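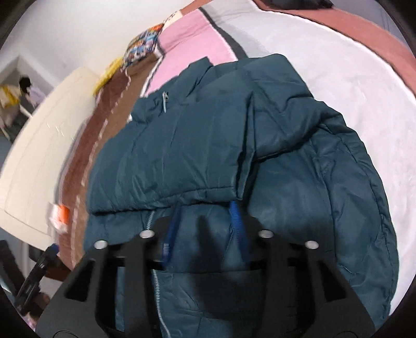 Last modified: March, 6:27 pm

Against compression

Most storage advice treats a quilted jacket as a volume problem. Squeeze the air out, seal the bag, gain a shelf. I think this is wrong for anything with baffles, and I would fold the jacket flat on a bed and accept the space it takes.

Insulation works by holding still air. The fill, down or synthetic, does that only while it can spring back, and months under vacuum work against it. Down usually recovers in part after a tumble dry on low. Synthetic fiber recovers less, and repeated crushing breaks it up. The shelf gained in spring is paid for in the next cold season.

A bed is the right surface. It is wide enough to lay the body out, and a plain sheet shows lint and loose feathers. Fold along the baffles where the cut allows. Keep the metal zipper to one side of the fold, so the teeth do not press into the nylon. Stop at 3 folds.

Maite Mateos, who ran alterations at Pacheco for 19 years, disagrees with me on one point - she hangs hers. On a wide hanger I have no strong objection, though the fill in a heavy jacket can settle toward the hem. The top shelf of a closet remains my preference, with nothing stacked on it.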